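Ghost Stories of the Nosdale Mills: progress report for the second period

Prepared by Naheed Kakakhel, project lead, for the Drekine Fund

Where we are

We are well past the halfway mark and I am delighted with how this is going. When we applied, we promised to collect the ghost stories still told about the mills, the canal and the old fever hospital, and to trace where each one came from. I had privately worried that we would find the same White Lady told forty different ways. We did find her, and she is told in a great many ways, but there is so much more behind her than I expected.

The archive now holds 219 accounts. Most are spoken memories recorded at the library or in people's homes, and the rest are letters, school magazine pieces and a handful of cuttings from the old Nosdale evening paper. Every one has been typed up, dated as well as we can manage, and tied to a spot on the map.
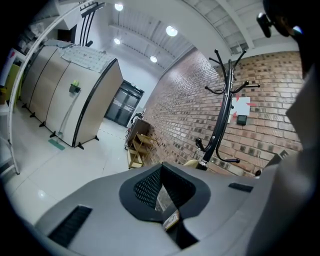 Junaid Tarar has done nearly all the map work and it has changed how we think about the stories. Once you put them on the ground, they bunch up. The canal basin has a thick knot of them, and so does the lane behind the fever hospital, while the big mill on the hill (which everybody calls the haunted one) has hardly any that go back before the war. Junaid's hunch is that the mill picked up its name after it closed, when children started daring each other to go in. The dates so far bear him out, though I would like a few more early ones before we say it in print.

The Drowned Overlooker

This is the tale we gave most time to, and the one I would most like you to read in full. The usual version says that an overlooker at Ghauri's mill fell into the basin on a foggy night and can still be heard calling out the names of the late workers. Kumudini Mondal went through the coroner's notebooks page by page and found 3 drownings at the basin in the right years. None of the men was an overlooker. One was a carter, one a boatman, and one a night watchman who did, according to his workmates, have a habit of shouting people's names across the water to check who was about.

We were all a bit speechless when she read that out. It doesn't prove anything, of course - a man with a loud voice is not a ghost - but it is the closest thing we have to a real person standing behind one of these legends. Kumudini is now looking for his family, and we have agreed that his name stays out of the published version until she has spoken to them. 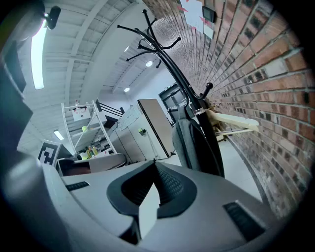

The fever hospital has been slower. Its admission books are fragile and the record office lets us have only 2 at a time, so Pantelis Politis has been going in on a Tuesday and working through them by hand. He is looking for the nurse who is supposed to walk the upper corridor with a lamp. So far he has found plenty of nurses and no lamp. He did turn up a lovely complaint from the matron about porters frightening the new girls with "tales of a light on the stair", which shows the story was already going round while the place was open. That pushes it back by decades compared with anything in our recordings.

Listening evenings

We held the listening evenings as planned, and they were a joy. People come for the creepy bits and stay to argue about which bridge it was. The canal evening was so full that we ran out of chairs and carried on well past nine. Ionuț Surdu led the telling and had the good sense to leave long gaps, and it was in those gaps that people spoke up. Several of our best accounts came from someone who had only brought their mother along.

One change from the original plan: we dropped the midnight walk. The towpath is badly lit and in poor repair beyond the lock, and the insurance would have eaten most of the events money. In its place we are running a dusk walk in October, on the stretch between the basin and the library.

Money

Spending is close to the budget. Transcription cost more than we allowed for, mainly on account of the older recordings, which are noisy and full of dialect words. Printing has cost less, as Rimodbridge Press gave us a better price for the booklet once we settled on a single size. I would like to move the saving across to transcription and would be grateful for your agreement to that.

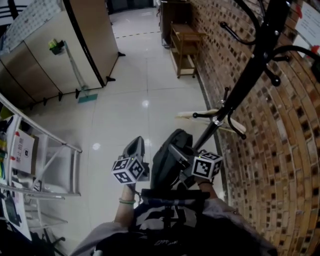 What has been harder

Permissions take far longer than we thought. Some families are happy to have a story kept but not put online, and others want a name changed, which then has to be changed everywhere. Junaid has set up a simple sheet for tracking this and it is working, but it has cost us several weeks. We also have very little from the streets on the far side of the railway. People there had their own stories, I am sure of it, and we started asking too late.

Next period

Finish the hospital admission books and write up the lamp story.
Record people from the railway side, beginning with the allotment society.
Run the dusk walk.
Send the booklet to print, with the Overlooker as its opening chapter.
Hand a full copy of the archive to the library.

Draft pages of the booklet will follow separately. Please do scribble on them, especially the chapter on the canal, where Pantelis and I still disagree about the dog.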